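Green board goes up by the door at Elen, and the lost keys are coming home

Anyone who has ever stood in the hallway at Elen patting their pockets will be glad of this one. The shared workshop and craft rooms on Moura Lane have a proper place for keys at last, and it is very, very green.

The new board went up in October on the wall just inside the main door, where there used to be a shelf, a biscuit tin and a good deal of muttering. The tin had been doing the job for years. Keys to the kiln room, the bike store, the back gate and the paint cupboard all went into it together, along with spare fuses, a tape measure and, for one long winter, a single glove. Getting the right key out meant tipping the whole lot on to the shelf, and more than one evening class started late while somebody sorted through it.

Ezequiel Figueroa, who teaches the beginners' pottery course, finally had enough after he spent 16 minutes looking for the kiln room key with a queue of people behind him holding wet clay. He went home, drew up a plan on the back of an envelope and brought it to the next members' evening, where it got a round of applause before he'd even finished!

"I said I wanted it bright enough to see from the car park," he told us. "People laughed, but I meant it. If a thing is the same colour as the wall you stop seeing it after a week. You can't stop seeing this."

He has a point. The off-white walls at Elen are easy on the eye and lovely for showing pictures, but small things do tend to vanish against them. The green was chosen by a show of hands, beating yellow by 2 votes (there is still a yellow camp, and they would like it known that they were close). The rest was kept simple: clear stick-on hooks in a row, so there was no drilling and the hooks can be shifted if the members change their minds.

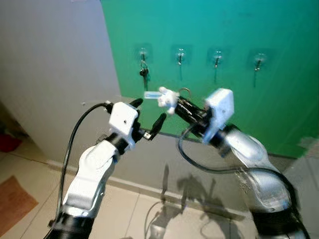

Keys on the first hook of the new board, and a plush keyring with a light blue tag.

The keyrings are turning out to be the best part. The old paper labels went soft and smudged in a matter of weeks, so members have been asked to bring in something they can recognise at a glance, or by feel when the hall light is off. The little white plush figure has already become a favourite with the children's Saturday group, who are campaigning to give it a name. Prustamix and Tremix are the front runners at the moment, and we are told feelings are running high.

There is a sensible side to all this too. Elen now has 56 members coming and going at different hours, and plenty of them only use one room. Under the old system a person could walk off with the bike store key in a coat pocket and not find it until they were home, and the next person along had no way of telling whether it was out on loan or just at the bottom of the tin. With hooks, a gap is a gap. You look up, you see what is missing, and you ask.

Borrowing works much as before. Take the key you need, write your name and the time in the notebook underneath the tin's old shelf, and hang the key back up when you have locked the room. The notebook is new as well, and it has a pen on a string — the third pen in a month, so please leave it where it is.

Spare copies are being cut for the back gate and the kiln room, the two that go astray most often. Members who think they may still have an Elen key at home are warmly invited to have a rummage. There is no fine and there will be no telling-off. Three have come back already, one of them from a member who moved away last year and posted it in a padded envelope with a very nice card.

Ezequiel has his eye on the scissors next. The sewing room has a drawer for them that is, in his words, "the tin all over again", and he has a bit of green paint left.

The hall is open to members from nine in the morning until ten at night. Ideas for keyrings can be left in the box beside the kettle, and old ones in good condition are welcome. As for the biscuit tin, it has been washed, dried and filled with biscuits — ginger ones, when we last looked.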